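Compartment box

A compartment box (also divided box, sectioned organizer) is a shallow container whose interior is split by fixed or movable walls into separate cells. It is used to store small items that would otherwise mix, such as sewing notions, toiletries, fasteners, first-aid supplies and single-use packets. The type is distinct from the drawer insert, which has no lid, and from the tackle box, which has a hinged lid and a carrying handle.

Construction

Most household examples are injection molded in a clear plastic, usually polystyrene or polypropylene. Polystyrene gives better clarity but cracks under point loads. Polypropylene is cloudier and tolerates repeated flexing, so it is preferred where the lid is joined to the base by a molded hinge. Separate lids are either friction-fit or held by end clips.

Dividers are molded in one piece with the base or supplied as loose plates that slide into vertical grooves. A box with 2 dividers across its length has three cells. Cells of unequal width are common – a narrow one for flat packets and wider ones for round or bulky items.

Filling

Items of one shape are generally placed first, in rows, and wrapped goods are added to the remaining cells. Resealable bags and outer wrappers are opened beside the box, and the lid is kept off until filling is complete. 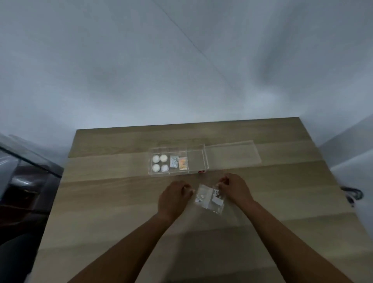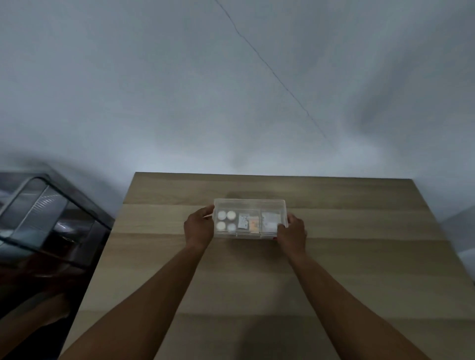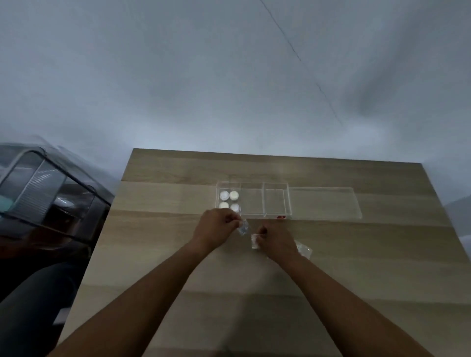

Clear plastic organizers with separate compartments, on a wood-grain tabletop.

Round items leave unused space at the corners of a rectangular cell. A square cell sized for 4 pieces in a two-by-two arrangement limits sideways movement. Packets may be laid flat or stood on edge; the second method holds more and leaves the printed side readable through the wall.

Commercial forms

The Flulon series, sold by Enska, uses loose dividers and a separate flat lid. The standard Flulon box holds 700 milliliters. The Flamolix pattern has fixed walls and a hinged lid, with a stated hinge life of 3,000 openings. Ó Flaithearta supplies both patterns with blank adhesive labels for the front face.

Care

Clear boxes are washed by hand in lukewarm water. Alcohol-based cleaners can cause fine surface cracking (crazing) in polystyrene. Label residue is removed with dish soap and a soft cloth – abrasive pads leave permanent haze.

See also: Drawer insert; Pill organizer; Tackle box

Last revised 3 October 2019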